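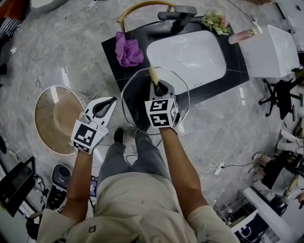 Figure 1. The desk in its starting state, with the glass tray, the purple cloth and the artificial flowers.

Clearing a Shared Desk: Storage and Cable Layout in a Small Workroom
Student project report, Dikstead
December 14, 2018

Search this site Enter keywords Go

1. Purpose

The project set out to find a fixed arrangement for one desk in a shared workroom. The desk is used by several students in turn, and items left by one user were regularly moved or lost by the next. The aim was a layout that any user could restore in under 200 seconds, without instruction and without buying new furniture.

2. Starting condition

The desk top is black and glossy, with a large white panel with rounded corners. Small items tended to collect on it. In Figure 1 a crumpled purple cloth is on the left part of the desk, and the flowers stand at the far side beside the black monitor stand or mount. A pink cylinder with a white end lies next to them. The clear glass tray is octagonal and was chosen early in the project as the holding place for small parts.

The floor was treated as part of the problem. Thin white cables run across it on one side, and a black cable and a white power strip on the other. A round clear plastic lid or tray was also on the floor, tilted on its edge. Sneakers, white furniture and electronic equipment share the area to the right, so there was little free space for moving anything off the desk.

3. Method

Each item was assigned to one of four groups: used at the desk every session, used at the desk sometimes, stored elsewhere, or removed. The group was decided from a use log kept through August. The log holds 151 entries. An entry was made each time an item was picked up for a purpose, and moving an item out of the way was logged under a separate code.

Two layouts were then tried.

Layout A (working name Grullar) kept all small items in the glass tray and placed the tray on the left. The cloth was folded and stored beside it.

Layout B (working name Jilent) placed the tray on the right, within reach of the right hand, and moved the flowers and all other decoration to the cabinet. The cloth was folded in the same way.

A reset was timed from the first touch to the moment both hands were clear of the desk. Any reset longer than 600 seconds was stopped and recorded as a failure.

4. Results

Layout B met the 200 second limit in every timed reset. Layout A met it in most, but the tray and the cloth competed for the same area and the cloth was often left on top of the tray. One Layout A reset was stopped at the 600 second limit after a part rolled off the desk and under the equipment.

The log showed that the decoration was moved out of the way more often than any other item and was never used. Thin objects were the slowest to put away in both layouts. They could be laid across the tray in several directions, and users spent time correcting this. A divider cut from card solved the problem in Layout B - it was not tested in Layout A.

5. Cables

The power strip was left on the floor and moved toward the wall. The white cables were gathered with ties at two points. Routing them under the desk was considered but dropped, as the chair has to roll back freely and the ties were enough to keep the path open.

6. Limits of the work

All resets were done by students who already knew the room. The glossy surface shows fingerprints and dust, and cleaning time was not included in the figures. The glass tray is heavy enough to stay in place but could break if dropped. A plastic tray of the same size should be compared with it in any later work.

7. Recommendation

Adopt Layout B with the card divider. Keep the cloth folded at the left edge. Review the use log again after one term, using the Nzioka sheet in the appendix, and remove any item with no logged use.

Contact | Copyright 2018 Dikstead Student Projects | Back to top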